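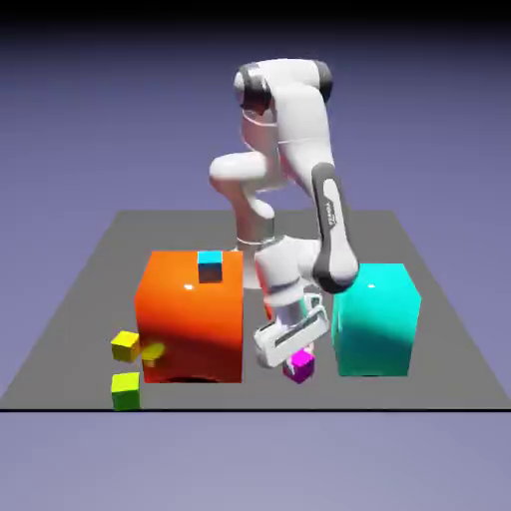
Workshop & Shed

Getting the bench sorted before winter

I have been putting off the bench for ages. It's the same one I've had since we moved in, a big ugly slab of a thing my neighbour Osvaldo Mendonça helped me drag down the side of the house, and over summer it turned into the place where everything gets dumped. Half-used tubes of silicone, the dog's old lead, three tape measures (none of which I could find when I needed one). So I finally gave it a whole weekend, and a few people have asked what I did, so I'm writing it down.

Clear it right off

Take everything off the top. I know, you want to shuffle things to one end and work around them, I always do too, but you end up wiping around a paint tin for the rest of your life. I put an old sheet on the grass and laid the lot out there. Anything dried up went straight in a box for the council chemical drop-off. Please don't tip leftover thinners or old varnish down the sink!

Glue blobs and paint drips

An old plastic paint scraper gets most of it. Hold it low, nearly flat, and push away from yourself. For white PVA glue, lay a rag soaked in warm water and a splash of vinegar over the blob, go and have a cuppa, and it should come up soft. Epoxy is another story – I go at that with a sharp chisel I don't love very much. Water-based paint will often peel off in a strip if you get a corner started.

If your top is bare timber, go over it with 80 grit and then 120 once it's clean and dry. Don't bother going any finer, you want a bit of grip. Wear a mask, and if you think the old paint might have lead in it, leave the sanding alone and get a test kit first.

A finish that doesn't mind being wrecked

I used to varnish mine and it looked gorgeous for a week. Now I just rub in boiled linseed oil with a cotton rag, leave it for 30 minutes, and wipe off whatever hasn't soaked in. Two coats, a day apart. When it gets scruffy you rub in a bit more and that's it.

Very important with linseed: the rags can heat up and catch fire all by themselves if you scrunch them in a ball. Spread them out flat outside, away from anything that burns, until they've gone stiff, or drop them in a bucket of water. I peg mine on the back fence.

The wobble

Mine had a wobble in the back left leg that I'd been fixing with folded cardboard for years. The concrete slopes to the drain so no leg length was ever going to be right. I bought a set of Steline screw-in feet, drilled up into the legs, and now I can wind each one up or down with a spanner. Measure the hole twice, a split leg is a miserable thing. Nip up all the other bolts while you're down there with your cheek on the floor.

Light

Zuleica Brandão from my sewing group put me on to this one. She has her lamp on the opposite side to her cutting hand so she isn't working in her own shadow, and I'd had mine on the wrong side forever. I'm right-handed, so it's on the left now. Huge difference for marking out. A pale wall behind the bench helps as well, and I had enough leftover ceiling white for one coat.

Screws and small stuff

I gave up on those little drawers you can't see into. Everything's in glass jars now, on a narrow shelf at eye height, with a strip of masking tape across the front for a label. Masking tape peels off cleanly if you change your mind – the fancy labels don't. One jar is just called "odds" and I've made peace with it.

Rust on the vice

Wire brush, then a rag with a bit of light machine oil, then a dab of grease on the screw. Wipe it over whenever you think of it. If you're near the coast like me, do it more often, and lay an old towel over the top when you're finished for the day. For pitted spots a ball of scrunched foil dipped in vinegar works surprisingly well, just rinse and dry it properly before you oil it.

Next time I want to tackle the pegboard, which is bowed like a banana. If anyone has a good way to stop the hooks falling out every time you lift a hammer off, leave me a comment, I'm all ears!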